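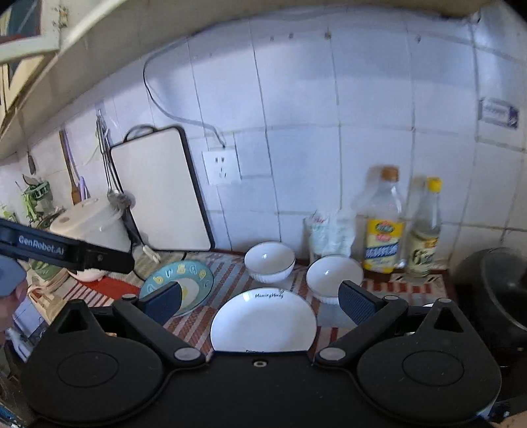
Lizeth Bedoya
Kitchen lead, second floor

23 October 2018

Long day, sore wrists, and I still owe this diary last week, so I'm just going to start with today and not look back.

We did plates. All day, plates! Pick up the plate, move the plate, set it down, let go, do it over. My favorite is the big white one that says Morning Honey, and I've started saying it out loud when I get to it, which Jonas put up with until lunch. The ribbed bowls are harder for me. I come at them too steep and one finger pad rides up over the rim, and then the whole take goes in the reject pile and Jonas makes a little tick on his sheet without looking up. He's very fair about it. I'd almost like it better if he groaned.

So the target went up to 125 good takes per person per shift. In September it was 100. Tharun told us at the morning meeting, standing by the coffee like it was a small thing, and Milagros asked right away if the extra 25 came with extra minutes. It did not. He said the new software checks the takes faster so we spend less time waiting, and okay, that part is true, I used to stand there forever while the old one loaded. But the waiting was when I shook my hands out. It was when I drank my water. I don't think anyone at Brikov sat down and decided to take my water break away, it just sort of got absorbed. I told Tharun that and he wrote it down. We'll see.

What I keep chewing on is how different this is from the canteen. Eleven years I put dishes away and never once thought about how. My hands did it and my head was off somewhere, planning dinner, singing, arguing with my sister. Now my head has to be right there in the grippers the entire time. Did I stop before I closed? Did I squeeze at the same moment on both sides? I came home tonight and stood in front of my own cabinet holding a cup and I was honest to goodness thinking about my approach angle. My son asked if I was okay.

Teófilo came by in the afternoon (he's still on the dish line at Koster, in the building across the lot) and ate his sandwich with us. They're getting the first machine over there after New Year's. It'll unload racks. He's been told his hours are safe and that he'll be "supervising," and he did the quote marks with his fingers, with mustard on one of them. He wanted to know if the machine was going to move like me. I said maybe a little like me and a little like Milagros, and he said then it'll be slow and it'll talk back. I laughed, but it sat funny with me afterward. I like Teófilo's job existing. I had that job. I also remember what my back felt like in August with the racks coming out steaming, and I wouldn't wish that on him till he's sixty-five.

Pay is better here, I should write that down too so I'm being fair. And I get asked things. This morning Tharun wanted to know which way a person would really stack the bowls, and there were four of us talking over each other about it for a good ten minutes, Milagros drawing on the back of a schedule. At the canteen the only question I ever got was whether I could stay late.

The team is at 1,169 good takes for this kitchen and we have to hit 2,000 before they switch the setup around. I'm looking forward to different dishes. I asked for mugs. Jonas says mugs are miserable, the handles go every which way, but I want a crack at them.

Tomorrow I'm going to try tape on my right wrist, the stretchy kind Milagros uses. Also need to bring back Jonas's umbrella, and ask about the water break again if Tharun doesn't bring it up first.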